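Support > Tickets > Exhibit audio > Closed

We use cookies to keep you signed in and to remember your ticket filters. Accept / Manage

Ticket: wrong clip plays at the Stuart customs listening post
Site: Jeltstead, upstairs gallery
Opened: Apr 25, 2022
Raised by: Amado Mangubat
Priority: normal

Problem as reported

The post headed "Greeting and Parting" should play the reading on how seventeenth-century households said goodbye to guests. Instead it plays the one on churching after childbirth, which belongs to post 8. The text on the screen is correct. Only the sound is wrong. Visitors have been reading about bowing and hat-doffing while a voice talks about veils and midwives.

Checked so far

Restarted the Niller player. No change.
Swapped the headphones with post 2. No change, and post 2 still plays the right reading (wedding gloves and bride-ale).
Played the master file in the office. The master is right, so the fault is between the office copy and the post.

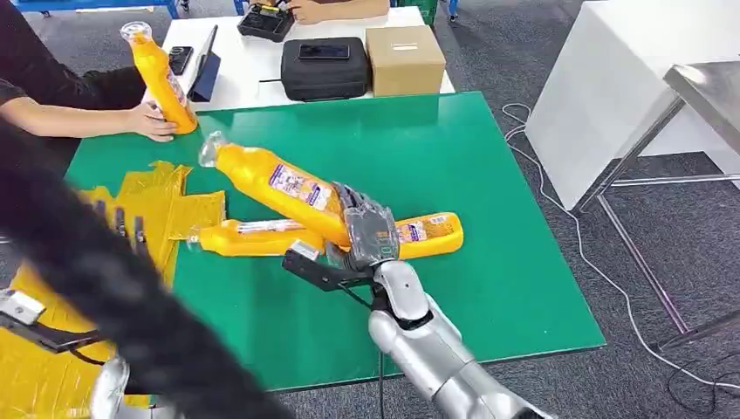
Yellow bottles on the green board, one held in the robotic hand.

Reply from Vutov support

Please send the playlist file from the card, and a list of the readings in the order they should run. Our log shows the card was last written in April, when the spelling of "handfasting" was corrected on the screens. Was anything renamed at the same time?

Reply from Amado

Yes. We had two readings whose names both began with "parting": the guests one, and one on deathbed farewells. I renamed the second to "leave-taking" so the guides would stop mixing them up. I didn't touch the churching file. Playlist attached.

Reply from Vutov support

Found it. The player sorts by file name and ignores the order in the playlist when a name has a space in it. Your new name has a space after the hyphen, so everything below it moved along. Take out the space, write the card again, and leave the post off for 4 minutes before starting it.

Result

Space removed and card rewritten. The greeting post now plays the guests reading, and post 8 has churching back. I listened to both right through. The deathbed reading is also in its place, though it starts very quietly — I'll open a separate ticket for that.

Still to do: change the file names on the spare card, which is in the Tăng cabinet with the old labels on it.

Status: closed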